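Ticket 2190: right arm stops short during open day demo
Opened by: Saqib Marwat, Moltstead demo room
Date: 16 April 2019
Status: open

Hi all, me again! We had the visitors from Trutcombe in this morning and the sorting demo went fine for the first 4 runs, then the right arm started pausing right before it closed its gripper. No fault on the pendant, lights stayed green, it just sat there for a few seconds (felt like an hour with people watching) and then carried on.
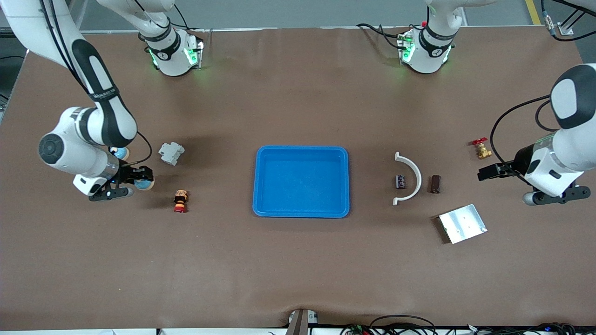 Things I tried between groups: restarted the demo program, reseated the wrist cable on the right arm, swapped the order so the left arm goes first. The restart bought me 6 clean runs and then the pause came back. Swapping the order did nothing.

The log shows a wait timeout of 700 ms on the grip step, and I'm pretty sure we had that set higher at Murnudside in January. Can somebody send me the old settings file? We've got another group coming through after lunch, so I'm leaving it as is until they've gone.

Saqib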